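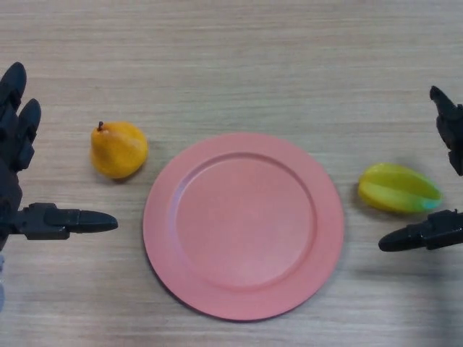

Pear, plate and star fruit on the table.

List: Derkholm Allotments and Kitchen Growers
Subject: Re: Storing fruit over winter, and the Zandance boxes
Date: 02/06/2020

I've read this thread twice now and I'm still not persuaded. Quoting the part I want to argue with, then my reply underneath.

> We bought two of the Zandance storage boxes last autumn and I can't
> praise them enough. You put the fruit in, close the lid, and the
> little sachet in the corner takes the ripening gas out of the air.
> Our pears were still good in March. Before that we'd lose most of
> them by Christmas. The boxes hold a fair amount and the sachets are
> easy to change. The leaflet says fruit lasts up to 5 times longer
> and I'd say that's true, if anything it's modest. If enough of us
> wanted them I think we could get a price for a bulk order. Also,
> has anyone tried the Trulico thermometer that goes with them? It
> links to your phone.

First, "up to 5 times longer". Longer than what? I went and found the leaflet and it doesn't say. Longer than fruit left in a bowl on top of the radiator, I expect. If they'd tested it against a slatted tray in a cold shed they would surely have put that on the front.

Second, the pears. You don't say which sort they were, and with pears that's most of the story. A Williams picked in late summer will be brown at the core in a few weeks whatever you shut it in. A Winter Nelis picked hard and kept cold will sit there until well after the new year with no help at all. If you changed the variety, or picked earlier, or moved them from the kitchen to the garage when the boxes came, then I'd want to know which of those did the work. Did you keep a tray of the same pears outside the box? I'd take that far more seriously than the leaflet.

Third, the gas. Yes, ripe fruit gives it off, and yes, it hurries the rest along. I don't dispute that, and big fruit stores do control it. But they also hold the room just above freezing and keep a close eye on the air. A plastic box with a sachet in it is a different animal. What I'd worry about is damp. Shut a heap of pears in a lidded box and they sweat, and one bad one takes its neighbours with it before you've thought to lift the lid. I had exactly this with an ordinary lidded crate some years back, and the smell got into the onions.

For what it's worth, this is what I do. I pick pears before they're ready, when the stalk parts from the spur as you lift the fruit level. Anything bruised, or missing its stalk, gets eaten or stewed. The rest go in single layers on old slatted trays in the shed, not touching, with the door on the north side. I look them over every week and bring a few indoors when I want them ripe. They need some days in a warm room to soften, and they go from the neck first, so press there with your thumb and leave the fat end alone. By the time the bottom feels soft the middle has usually gone.

I lost some last winter, mostly to mice. I don't think a sachet would have put them off.

Now the money. Zandance want 30 pounds for the small box, and the sachets are extra. I can't find anywhere how long a sachet lasts once opened. "Change regularly" is all the leaflet offers, and a firm that sells sachets would say that. Somebody wrote last week that Levchenko do a cheaper one which looks the same. It may well be the same, but being cheaper doesn't make it work, and I'd put the same questions to them.

As for the Trulico thermometer, I've not tried it and don't mean to. A glass one on a nail tells me how cold the shed is. If I have to go out and turn the fruit anyway I may as well read it while I'm there.

Before anyone puts in a bulk order I'd ask for one fair trial. Same tree, same day, half in the box and half on a tray beside it, in the same shed, and write down what goes off and when. If the box wins I'll say so on here and buy one. I can spare Conference pears for it in the autumn if somebody will lend a box, and I'd rather the person keeping the record wasn't the person who paid for it.

On the other question, no, I wouldn't store star fruit at all. Eat it when it's yellow.

Plot 315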